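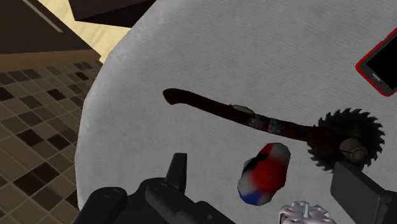

Round hems, July, morning, before the shop got hot

Picking up again on the question of how to turn a decent hem on a round tablecloth, which I have been putting off because the square ones sell perfectly well and never give anybody a bad night. But the Prelbridge order is in the book now, all of it round, and the person on the phone was so nice about it that I said yes before I had thought about how we were going to sew it. So I've given the morning to tests, and I'm writing it all down at more length than usual so that whoever opens this book next doesn't have to go through the same pile of puckered circles.

The trouble, for anyone who joined us after the last time we tried this, is that the cut edge of a circle is longer than the line you fold it to. You turn it up and there's extra cloth with nowhere to go, and it makes little pleats on the wrong side, and the pleats show through on the right side as soon as you press. On a napkin-sized circle it is awful. On a big cloth the curve is gentler and you think you've gotten away with it, and then you hang it over a table and the whole edge flutes like a pie crust. Some customers like that. I asked, and Prelbridge does not.

The cloth is the pale ribbed cotton from Rarness, roll 2561. I do like this cotton. It has a fine rib you can feel with a thumbnail and it takes the light softly, so a plain white cloth doesn't look like a hospital. The rib does complicate things, though, and I'll get to that.

Ease stitching first

Ran a long stitch just inside the cut edge, pulled the bobbin thread up gently, and let the fullness gather in before turning. Slow, but it's what I was taught and I still trust it. The part I'd forgotten is how much it matters to stop and spread the gathers along with your fingers every little while. If you pull from one end and hope, they bunch where you started and the far side stays flat. I broke the thread twice by being greedy and went back to doing it in quarters, with a pin at each fold mark, and that went much better.

Used the Tawfik thread for this, the smooth kind on the small cones. It slides beautifully when you pull it up. I wouldn't hem with it, it's too slippery to hold a backstitch and I had an end work loose just from handling, but for easing it is lovely and I'd like to keep a cone by the machine only for that. Please don't put it back on the rack with the others, they look the same under the lamp and I've already been caught.

Hem width

Started with the wide hem we use on the squares, out of habit and a bit of stubbornness. No good. Even eased carefully it fought me all the way around, and the pressing took longer than the sewing did. Went down to a narrow one, turned twice, and the difference was enormous. The narrow hem has less weight, of course, so the drop doesn't hang quite as firmly, and I stood there a good while holding it up by the middle and trying to decide whether I minded. I think I don't. With this cotton there's enough body in the cloth itself.

Also tried the bias facing — cut strips on the cross, stretch them a touch with the iron so they already want to curve, sew on, turn under. It makes the nicest edge of the lot and I was very pleased with myself until I worked out how much cloth goes into the strips and how long I'd spent joining them. For Prelbridge it doesn't make sense. For somebody's wedding present, yes, absolutely, and I've kept the sample in the drawer with a note pinned on.

The rib, as promised

On a circle the grain goes every which way around the edge, and on a plain weave you can more or less ignore that. With the rib you can't. Where the edge runs along the rib the hem lies down like a lamb. Where it runs across, it's a little stiffer but fine. It's the diagonal stretches between those that cause the grief, since the cloth gives there and the feed dogs push it along, and you end up with a wave in four places and a flat edge everywhere else. I had noticed this on the old samples and blamed my pressing. Sorry, iron.

What helped was lifting the presser foot pressure a notch and letting the cloth hang overnight before cutting the final edge. I know the hanging sounds like fuss. I pinned one circle up by its center last night and left another folded on the shelf, and the hung one had dropped on the diagonals enough that I had to trim it back to round. The folded one was sewn up first thing and had gone out of true by the time I'd had my coffee. So we hang them.

Starch

The Surkon spray, mixed at 50 grams of powder to the bottle, was on the shelf from the curtain job and I gave it a try along the edge only. Sprayed, waited, pressed dry, then cut. It does firm up the diagonals nicely and the fold takes a crease you could write with. My one grumble is that it leaves a faint shine along the rib if the iron's too hot, and you only see it when you tip the cloth toward the window. It washed out of the scrap without any trouble. I'd use it, with a pressing cloth, and with the iron turned down lower than you think you need.

Don't spray it near the cutting end of the bench, please. I've just spent far too long wiping the long ruler.

How I'd like us to do the Prelbridge ones

Hang overnight, then trim to round against the string and pencil. Starch the edge and press under a cloth. Ease stitch in quarters with the Tawfik thread. Narrow hem turned twice, regular cotton thread on top, foot pressure eased off. Press from the wrong side, working in toward the middle so nothing gets dragged along the curve.

Still to look at

Whether two rows of ease stitching are worth it over one. I have a feeling they are on the diagonals and a waste of time elsewhere, and I'd love somebody with fresh hands to try it.

Shrinkage. The scrap I washed came up a little tighter along the rib than across it, which on a round cloth means a slightly oval cloth, and that bothers me more than the hems did. I've put a larger piece through the wash this afternoon and chalked a circle on it first. It's on the line out back, please leave it there until it is properly dry, and bring it in before the dew if I've already gone home.

Rarness should also be asked whether they'll send the next roll washed. I'll call them when the line is free.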